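Monday, late

Home from Drostcombe a bit after ten. Lost 2-1. Writing up the notes tonight before the details go soft, same layout as the earlier ones.

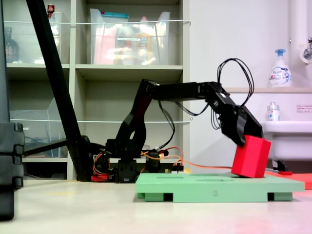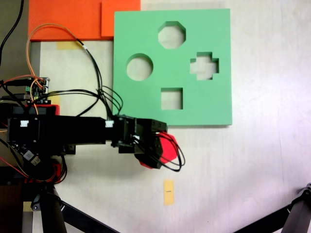
Red cube in the gripper; the green board with its four holes.

Conditions: dry, light crosswind from the clubhouse side, pitch heavy in the southern goalmouth and firm everywhere else. Kickoff 7.15. Attendance given over the speaker as 596, high for a weeknight this far down the ladder. Drostcombe have a roof over one side now and the noise carries further than it did last season.

We set up in a 4-4-2 without the ball and something closer to a 3-2-5 with it, the left back holding and the right back going high. It was the same shape we used against Imhof, where it worked because Imhof press with two and leave the holding midfielder free. Drostcombe press with three. Their centre forward curved his run to shut off the pass into midfield, and the two wide players jumped onto our outside centre backs. The free man was therefore the right back, 40 metres away, and we found him four times in the first half. Two of those balls went out.

First goal conceded, 17th minute. Short goal kick, played square, second pass under pressure, lost on the edge of the area. The goalkeeper had the long option and the striker was pointing for it. I have the build-up rule down as "go short unless three are in the box line", and by that rule it should have gone long. Either the rule isn't understood or it takes too long to read in real time. Will shorten it to a call from the striker and leave the keeper out of the decision.

Our goal, 38th minute. Throw-in on the right, flicked on, second ball won, low cross, tap-in at the far post. It came from the throw routine we have been doing on Thursdays, near enough. The flick was meant to go to the penalty spot and went a good deal shorter, but the second-ball positions were right, and that part was coached.

Half-time change: dropped the right back into a flat four and pushed one of the central midfielders between their lines. This took their wide players back 10 metres and we had the ball for most of the next quarter of an hour. Five entries into the box in that spell by my tally, one shot, off target. The entries were mostly crosses from too deep. I have no number for how deep. The feeling from the bench was that the winger was receiving with his back to goal each time and had to go backward before he could go forward.

Second goal conceded, 71st minute, from a corner. Inswinger to the near post. We defend corners with five in zones across the six-yard line and three blockers, two on the edge. The near-post zone was filled but the man in it was flat-footed, and their runner started from beyond the blockers and had a clear metre on him. It's the third one from that delivery since the break. Options are to move the first zone player a step forward and side-on, or to put one of the blockers goal-side of the main runner. I favour the first because it can be practised in 20 minutes. The second needs a player who will actually do it when he is tired.

Subs at 74 and 80. The second was a mistake on my part. I took off the only player winning anything in the air and then we went direct for the last ten minutes. The plan had been to keep it on the ground, and the plan lasted until the first goal kick.

Table after tonight: Skarkamlow top by 4, Drostcombe up to third, us seventh and level on points with the two below. Goal difference holds us there. Skarkamlow still have to play Imhof twice, so the top isn't settled, although it has no bearing on us now. The bottom does. We have Brusitine away next, and they have lost once at home all season.

Notes on Brusitine from the last meeting: back three, wing backs high, keeper slow off his line. Artificial surface, narrow. The ball skids through, so the passes in behind want to be shorter than they look. Their ground record is 2,218, set in a cup tie, and they will mention it in the program as they always do. Book the earlier bus. The last trip had us changing with half an hour to go and the warm-up was cut down to nothing.

Minutes to keep an eye on: the left centre back has played every one since the start of April and was stretching his calf at each stoppage after the hour. Rest him on Thursday, or take him out of the running part at least. The younger goalkeeper to do the crossing drill.

Training, Thursday:
Near-post zone, 20 minutes, inswingers only.
Goal kicks with the striker's call, three pressing.
Winger receiving side-on, entry pass from inside and from outside.
Small game to finish, narrow pitch.

Laundry bag is still in the car. Need two new corner flags and the spare pump.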